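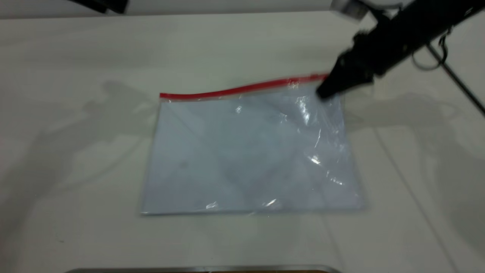 Minutes of the Listing Working Group, Treloar Instruments

Held at the Sesen Street office, October. The meeting opened at 9:10 a.m.

**Present:** Jade Furnival (chair), Phyllis Oakley (general counsel), the finance director, the head of investor relations, two representatives of Plerkina (lead bookrunner), one representative of Justau (reporting accountants).

**Apologies:** Head of tax. Written comments were received and are covered under item 4.

## 1. Minutes of the previous meeting

Approved with one correction. Under item 5, "preference shares" should read "deferred shares." The corrected version replaces the one in the data room.

## 2. Matters arising

2.1 The trademark assignment from the former German subsidiary has been signed by both sides. Registration is pending. Counsel does not regard this as a condition for the prospectus but wants it disclosed if still open at publication.

2.2 The share register has been reconciled to the option ledger. Two leavers' grants had been carried forward in error and have been canceled.

2.3 The question of whether the Sesen Street lease needs landlord consent on a change of control remains open. The landlord's solicitors asked for a copy of the group structure chart, and it has been sent.

## 3. Offer structure and price range

3.1 Plerkina presented feedback from the early-look meetings. Institutions were broadly comfortable with the order book disclosure. Most questions concerned customer concentration and the level of capitalized development cost.

3.2 The group discussed a price range of 300p to 330p per share. Plerkina favored the full width of the range at launch, with the option to narrow it during the final days of bookbuilding. The finance director asked whether a narrower starting range would send a stronger signal. Plerkina replied that the two closest comparable companies have traded over a wider band in the past quarter and that a tight range would leave little room if markets moved.

3.3 It was agreed to recommend the range in 3.2 to the board, subject to a final valuation paper. The paper should set out the discount to peers on both an earnings and a cash flow basis.

3.4 The offer will be made up of new and existing shares. Existing holders will sell down pro rata unless they elect otherwise by the deadline in the reorganization letter. The over-allotment option is set at 10 percent of the base offer and will be met entirely from existing shares.

3.5 A retail tranche was considered again. Plerkina's view is that the added cost of intermediaries and the longer offer period are hard to justify at this size. Ms. Oakley noted that a retail tranche would also change the form of the underwriting agreement. The group decided against it. Employees will have a separate offer with a minimum subscription of 50 shares.

## 4. Financial information

4.1 Justau reported that the historical financial information for the 3 years is complete except for the segment note. The open point is the split of service revenue between the calibration and repair lines, which were reported together until the second of those years. Management will provide a restated split with supporting invoices.

4.2 The working capital model was rerun with a slower receivables case. Headroom under the revolving credit facility remained positive in every month of the period. Justau asked for one more case combining slower receivables with a delay to the second production line. The finance director will supply it.

4.3 The head of tax's written comments concerned stamp duty on the insertion of the new holding company. Relief is expected to be available provided the share classes are mirrored exactly. Ms. Oakley will check the draft articles on this point before they are circulated.

4.4 The comfort letter is in agreed form apart from the cut-off date. Plerkina and Justau will settle this between them.
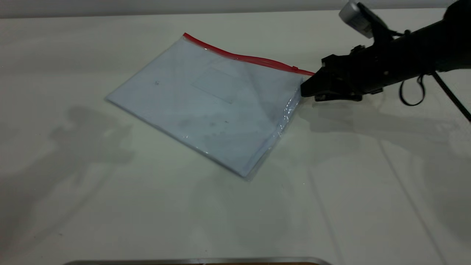 ## 5. Prospectus

5.1 The fourth draft was submitted to the regulator and comments have been received. Ms. Oakley summarized them. Most relate to the risk factors, several of which were considered generic. The supply chain risk in particular must name the category of component and state the number of qualified suppliers.

5.2 The dividend policy wording was discussed at length. The current text refers to a "progressive" policy. Ms. Furnival was concerned that this could be read as a commitment. Revised wording will refer to a target payout ratio and will state that the first dividend is expected after the end of the first full year following admission.

5.3 Verification notes are outstanding for the market overview section. Two growth figures are taken from a trade report whose publisher has not yet given consent. If consent is not received before the next draft, the figures will be removed and the paragraph rewritten.

## 6. Governance

6.1 The search firm has put forward a shortlist for the audit chair. Interviews are in progress. The appointment has to be announced no later than the intention to float.

6.2 The relationship agreement with the principal shareholder is agreed except for the threshold at which its right to nominate a second director falls away. The shareholder's counsel has proposed a lower figure than the company's draft. Ms. Furnival will take this up with them directly.

6.3 The share dealing code and disclosure policy were noted. Training for persons discharging managerial responsibilities will be given by outside counsel.

## 7. Communications

The publicity guidelines remain in force. All requests from journalists and analysts go to the head of investor relations without comment. The product launch page on the website was reviewed and the phrase "market-leading" will be taken out pending verification.

## 8. Actions

| Ref. | Action | Owner |
|---|---|---|
| 3.3 | Valuation paper for the board | Plerkina |
| 4.1 | Restated service revenue split | Finance director |
| 4.2 | Combined downside case | Finance director |
| 4.3 | Check share classes in draft articles | P. Oakley |
| 4.4 | Settle comfort letter cut-off date | Plerkina / Justau |
| 5.1 | Redraft risk factors | P. Oakley |
| 5.3 | Chase publisher's consent | Investor relations |
| 6.2 | Nomination threshold | J. Furnival |

## 9. Any other business

Plerkina asked that comments on the analyst presentation be sent as a single consolidated markup. Investor relations will collect them.

The meeting closed at 11:25 a.m. The next meeting will follow receipt of the regulator's comments on the fifth draft.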